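Clestard 0.11 is out, and the timeline finally scrubs backwards

4 min read

Sun 12 May

If you follow the tooling side of robot learning at all, you probably saw the Clestard release notes go by in April and thought "oh good, another log viewer." I thought the same thing, installed it on a slow afternoon, and then lost the rest of the day to it (and a good part of the evening). Version 0.11 is the first one I'd tell people to go and try.

For anyone new to the list: Clestard takes recordings from two-handed gripper sessions, lines up all the camera streams and the gripper poses on one clock, and lets you cut them into episodes you can train on. It's made by the small team at Lultent, who also look after the Rashti calibration scripts a lot of you already use. The old version could do the lining up, but you had to play everything forward, and if you overshot a grasp by half a second you went back to the start of the clip. People wrote shell scripts to get around it. I wrote one myself and it was terrible.

Now you can drag in either direction and every stream follows, even with the wide view and the close views recorded at different rates. The trick is a little index file that gets built the first time you open a session. On my machine a folder of 57 clips took 2 minutes to index, and after that it opens before I've let go of the mouse. The index sits next to the recordings as plain text too, so you can read it, diff it, or throw it away and build it again.

The other big change is in how grasps get labeled. Before, Clestard marked the start of a grasp from finger width alone: width stops changing, that's a grasp. Fine for blocks and cups. It falls over completely when the fingers open outward inside something, or when the thing in the jaws is soft and keeps giving a little as you squeeze. Version 0.11 adds a setting called contact side, which can be inner, outer or auto, and a slider for how much drift in width you'll put up with before the label drops. I set the slider a touch higher than the default and the flicker in my labels went away!

There's also a viewer mode that pins a close view next to the overview at the same timestamp. I didn't expect to care about that one and it has become how I review everything. Shoes are a great workout for it. They come in pairs, they tip over, one side hides the other, and the place you want to grab is a hole.

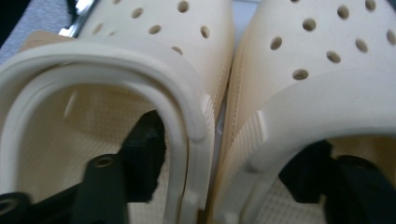
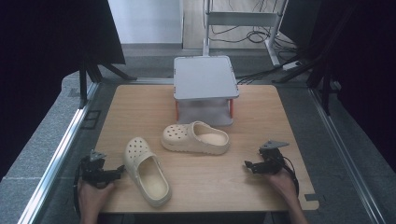

Contact labels are where I'd spend your first hour with the new version, and I'd pick a session with an awkward object in it. Run it once on auto, then again with the side set by hand, and put the two label tracks on top of each other. Auto does well when there's a lot of background in view for it to compare against. It has a much harder time when cream clogs fill nearly the whole close view and the black gripper parts are down inside the heel openings, and that's exactly when setting it to inner pays off. The overview helps in a different way, because you can check which way each clog is lying on the table before you decide where an episode should begin. I've started cutting by object pose first and by contact second, and my episodes are a lot more even for it.

A few rough edges, in the order I ran into them. The export dialog forgets your folder every time. Undo works on cuts but not on labels, so save before you go on a relabeling spree. The pose overlay draws the left gripper in the right gripper's color if you rename the streams after indexing, and the fix for now is to delete the index and let it rebuild. And the planner export, the one that writes waypoints for Clamton, still assumes both arms share a base. Lultent has that down for the next version.

Memory is better than it was. I loaded 3,000 episodes into the browser view just to be mean to it and it stayed usable, a bit sticky on the thumbnails but fine. The old one would quit well before that.

Install is the same one-line command as before, and old projects open without converting. Keep a copy of your 0.10 labels anyway, as the auto setting will want to redraw some of them the first time through. If you come up with good drift values for cloth or foam, please send them in! I'd love to put a table together for the next issue.

57 shares | 3 comments

gridsearch_gal
The backwards scrub alone is worth the upgrade. Did you see you can hold shift and step by gripper frame and not camera frame? It's buried in the key map.

tworails
Auto kept calling my mug handle grasps "inner". Technically fair, I guess? Setting it by hand sorted it out.

pm_north
Can confirm the color swap bug, and deleting the index fixed it here too. Please do the table, I have foam numbers for you.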